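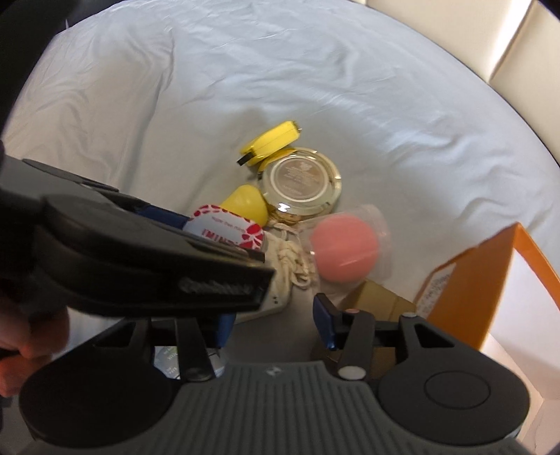 Last changed in August

4 min read

3.2 What ends up on the bed

Figure 2. Small belongings grouped on a bedsheet: tape measure, gold-rimmed compact, yellow egg-shaped piece, mint tin, drawstring pouch, packaged pink ball, and boxes.

I should say up front that I never meant to write a section on beds. Our plan for the Torkance visits was all about drawers, and I had a lovely coding sheet for drawers (two pages, color tabs, the works!). But when you ask people to empty a drawer of small stuff so they can sort it, they want a big flat place to put it down, and in most of the homes we visited that meant the bed. So the bed became our sorting table, and I got to know a lot of bedsheets.

Figure 2 is a pretty good picture of what I came to call a "huddle." The things sit close together near the middle, with plenty of sheet left over, and they have almost nothing to do with each other. A tape measure is right above a compact with engraving on its lid. A mint tin with a red leaf-like pattern shares the space with a cloth pouch, its thick cord knotted and bunched on top. You couldn't name a single drawer label that covers all of that, and believe me, Heloísa Rocha and I tried. We went through 198 piles together and our best label for this kind was still "bits."

What interests me most is the packaging. The pink ball is in its clear blister pack, and there's a small tan cardboard box right beneath it, plus an orange box with a printed label over at the right side of the group. In our coding, anything in a package gets marked "held," whether or not the package has been opened, and I'll admit this is a blunt tool. Deepika Salian argued for splitting it into 3 codes, and she was probably right, but we had already done the first batch of homes by then and I didn't have the heart to start over.

Containers were the other headache. Is a mint tin a mint tin, or is it a place where somebody keeps buttons? From the outside you can't tell, and the same goes for the pouch and for that glossy yellow egg (I have opinions about the egg, but they aren't data). We settled on coding closed containers by their outside only and asking about the contents in the interview. When people did open them for us, the talk got a lot longer and a lot better, and I come back to those conversations in Section 5.

One practical note for anyone who wants to try this at home visits of their own. A soft, rumpled sheet changes how people arrange things. Round items get tucked into a dip and boxes get leaned on whatever is next to them, so I wouldn't read closeness on a bed as meaning the same thing as closeness on a desk. Talha Ghauri ran the Plada homes with a folding table, and the groups there were spread out much more evenly. We keep the two sets apart in the tables that follow.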